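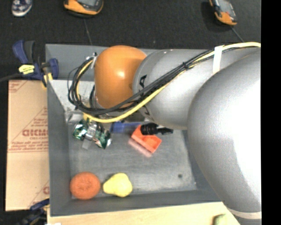 Orange ball, yellow pear, orange block, all in the gray tray.

I am so happy with this tray! I've wanted a proper sorting tray for ages, something shallow with raised walls so that round things stay put, and this one is just right. The floor is a lighter gray than the sides, and bright colors look fantastic on it. Even the little dark spot on the bottom doesn't bother me (much).

The pear is my favorite. Mariann Somogyi brought it back from a toy swap in Ondau, in a bag of 14 pieces of play food, and I picked it out before she'd even put the bag down. It's such a cheerful yellow, and next to the ball it looks like somebody has started a still life. The block is the odd one, with its hollowed top. I keep wanting to put things in it. A marble? A grape? Kanokwan says an acorn, and she's going to look for one in October when she's over in Cirkdale.

Clamps, by the way! If you set a tray on a wooden table, clamp it. I went years without and chased mine across the tabletop every single time. The blue ones grip the edge beautifully, and I wouldn't go back.

Next I want more colors in there. Something green for sure, maybe a lime or a pepper, and I have my eye on a set of 29 wooden fruits in the secondhand shop in Ostport. They had a purple plum with a tiny leaf and I've been thinking about it ever since. If it's still there next time I'm in town, it's coming home with me.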